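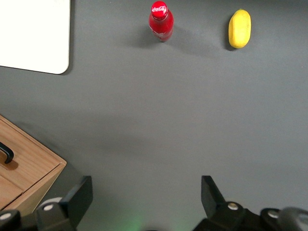
Sharing a treatment room with two other practitioners: how do you split the costs?

venla_k
2023-07-27
Hello all. I do reflexology and simple breathing work. From December I will share a room in Protcombe with two friends, one does Reiki and the other sound baths. The rent is 2328 for the quarter. My friends want to divide it by three. But I will use the room only two mornings a week, and the sound baths take every evening. Is it rude to ask for another way?

jarkgate_mal
Not rude at all. We had the same in Jarkgate and we pay by the hour. Each of us writes the hours in a book by the door and we settle at the end of the month. No arguments so far.

Mechthild K.
I must disagree with Malachy. By the hour sounds fair, but then the person with few clients is afraid to book the room, and she never grows. We divide equally and everybody feels at home there. I would pay the third.

jarkgate_mal
Grand if you have the clients, Mechthild. She is only starting.

venla_k
I have 21 regular clients, but most of them come once in a month. So a third is quite heavy for me.

leopold.m
Maybe something between the two. Half of the rent divided equally, the other half by hours. Please write it on paper, also what happens when one of you leaves. My first centre closed over this and I lost a deposit of 3000. We were good friends before.

Mechthild K.
With the paper I agree completely. With the halves I am not so sure, it is a lot of calculating for a small room.

venla_k
Thank you, Leopold, I will show them your idea. One more question: who pays for the heating? The sound bath people lie on the floor and they want it very warm.

leopold.m
In our place the evening group paid extra for it in winter.

Reader comments (2)

Eduardo Leitão
We put our bookings in Ilovix and it adds up the hours for each person. The book by the door was always missing its pen.

Thaler
I am with Mechthild. Equal parts, and review it after six months.

We use cookies to remember your login and settings. Accept | Manage choices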